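What the Cleltine project means for our hours

Ehlers has now told two shifts that nobody's job changes when the Cleltine project goes live. I'd like that in writing. So far we have a slide.

The work itself is plain enough. You pick up the hand-held gripper, do the job the way you'd do it with your own fingers, put it down, and do it again. The target is 128 clean runs before a task counts as finished. People who signed on as bench assemblers now spend a good part of the day showing a machine how to be one, at the same pay grade, some of them with a pack on their shoulders and gear on their caps. Some 17 of us have been through the training, and it lasted a morning.

Management says the arms will take the dull jobs. Maybe. The same was said about the Uno line, and the dull jobs are still here, with fewer hands to share them. Wrists and necks get sore after 8 hours of this, and there is no rotation plan yet.

We have asked for three things: a grade for the recording work, a limit on hours per day with the gear on, and a say in what the recordings are used for. The answer is due in February. Come on Saturday if you want to add to the list.

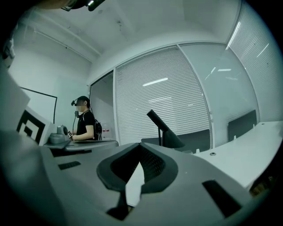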